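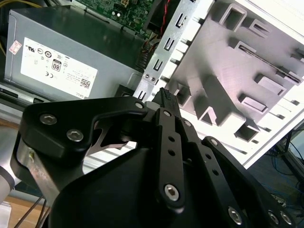 I've been meaning to write up the old desktop tower for ages, so thank you to Teresa Nowakowski for nagging me since December. My plan for the Radham repair evenings is to get everyone comfortable with the inside of a PC, and a big roomy Dell is a lovely place to start — lots of space for fingers, and most of the parts sit where you can get at them.

Begin with the plugs. Hold the connector itself, never the wires, and if it won't budge look for a little catch before you pull any harder. I've snapped two of those over the years and I still feel bad about it!
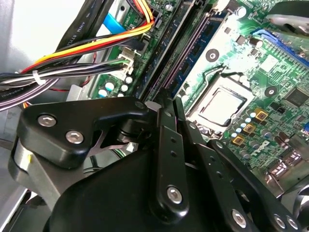
The processor in its socket, with the memory slots close by.

Once the heatsink is off, keep your thumbs away from the silver lid. Old paste gets everywhere (ask Tanner Li about his good jumper) and you'll want a clean surface for the fresh stuff. 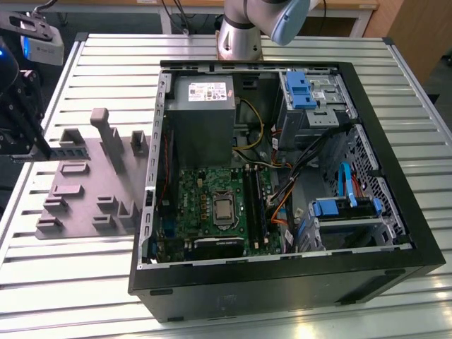

TIPS AND TINKERING

Lay the tower on its side before you do anything else. It's so much kinder on your back, and dropped screws stay put instead of vanishing under the drives. Blue plastic on this one marks the drive caddies and the latch on the cage, so that's where I'd look first.

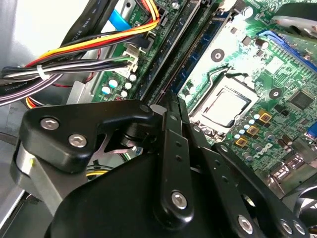 Memory slots and processor, with the DELL logo on the board.

We've nine places for the next evening, and Felista Were has the list. Bring a screwdriver if you've got one you like.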